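Seasonal helper wanted for our plant nursery in Gura

We are a small nursery and we look for one person to help us from August until the end of the planting season. We grow mostly perennials, herbs and young fruit bushes, and we sell them from our own yard and at the market in Trurnenov. At the moment we have 3000 young plants under cover which must be potted on before the nights become cold, and two pairs of hands are not enough for this.

What you will do

Your main work is potting, watering and weeding. You will also write labels, wash used pots and help to load the van on market mornings. When customers come to the yard you greet them and fetch me if they ask something difficult. In the first weeks you work always beside me or my colleague Khan, so you can learn our way of doing things. Later you will have your own part of the tunnel to look after.

The work is outside or under plastic, and in August it can be very warm there. Some trays are heavy. We start at 7 in the morning and stop at 1, with a long break for breakfast, which we eat together.

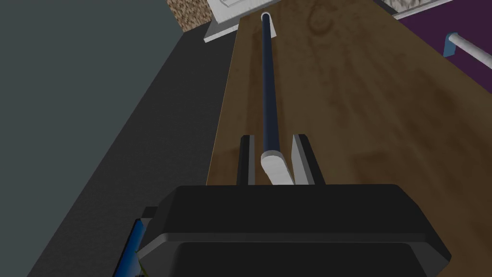
A thin navy rod held between two gripper fingers. Computer image.

Who we are looking for

You do not need a diploma in gardening. It is more important for us that you come on time and handle young roots with patience. If you have grown tomatoes on a balcony, please tell us about it in your letter. You should understand simple spoken English, as this is the language we use between us, but mistakes are no problem, I make them also. A driving licence is useful for the market, but we can manage without.

What we offer

The contract is for 40 hours in two weeks, paid by the hour, and the wage we will discuss openly at the first meeting. You get gloves, boots and a rain jacket from us. There is a room to change your clothes and a small kitchen. You may also take home plants which are too crooked to sell. The bus from Wunberg stops near our gate, and a bicycle can stay in the shed.

How to apply

Please write a short letter, one page is enough, and say from which day you could begin. You can bring it to the yard or put it in the green letter box at the gate. We invite everybody who seems suitable for a trial morning, and this morning is paid as well.

Dilruba Kanagaratnam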